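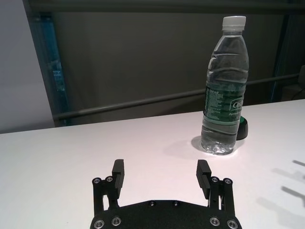

July, 8:40 am

Net system check before the club season, plus the start of the ball work. Court 2 only. Court 1 still has the basketball floor tape down and I'm leaving it until that comes up.

Put up the Olavby posts first. Left sleeve is fine. Right sleeve had grit in the bottom again and the post sat 3 mm proud until I vacuumed it out. Collar screws snugged by hand, no wrench. Strung the net and tensioned to the mark on the winch plate. Height at center good for the women's setting. Height at the right antenna was high, left was on the number. Let the tension off, reseated the right post, tried again, same thing. So it's the post scale that's off and not the sleeve. The sticker on the upright has crept. For now, set height with the chain at both sidelines and ignore the sticker.

Winch: pawl slips one tooth when you let go of the handle fast. Doesn't do it if you ease off. Took the cover off and the spring looks tired but it isn't broken. Irbridge sells the spring by itself, part 517 in their list. Ordered two. Until they come, handle gets held until the pawl clicks and the handle comes off the shaft before anyone goes near the net.

10:15

Balls. Two carts, one from the high school program and one from Prarnau. Inflated everything to the middle of the range last night and left them overnight in the equipment room. Gauged all of them this morning with the Escobedo gauge. 20 held. 5 had dropped enough to feel by hand. Pulled those and put them in the mesh bag with the red tie.

Dunked the 5 in the mop sink one at a time. 3 bubble at the valve. The other 2 show nothing, so either it's a very slow bladder leak or I didn't fill them right in the first place. Refilled those and set them on the shelf by the door, will gauge again tomorrow morning.

Valve leaks: one drop of glycerin, worked the needle in and out, wiped, reinflated. One quit bubbling right away. The other two are better but still give a bubble every so often. They can go to the serving wall, where it matters less. Don't put them back in the match cart.

Also checked the gauge itself against the one on the compressor. They disagree a little, the Escobedo reads low. It reads low by the same amount every time I tried it, so I wrote the offset on tape on the back of it. Please don't peel the tape off.

Needles: found a bent one in the drawer and threw it out. A bent needle is probably how we got the valve leaks. Wet the needle before it goes in, every time. I know it's on the wall sign already.

1:30 pm

Floor. Dead spot behind the ten-foot line on the right side is still there. Dropped the same ball from the top of the referee stand on the dead spot and then on the good floor next to it. You can hear the difference before you see it. The area seems bigger than when I marked it in spring, mostly toward the sideline. Put new pencil ticks outside the old ones. Not a hazard that I can tell, but hitters land there and it ought to get looked at from underneath before the school year.

Referee stand: one foot pad missing, replaced from the spares box. Last one in the box. Padding straps okay. Knee bolt on the platform was loose, tightened, thread locker on it.

Antennas: one has a crack under the top stripe. Taped it for practice use and moved a good one over from court 1.

To do
Regauge the two balls by the door
Fit winch springs when they arrive
New height stickers for both posts, or scribe a line
Order foot pads and antennas, put them on the same order
Ask about floor access under court 2
Bring the vacuum back to the front closet, it's still by the right sleeve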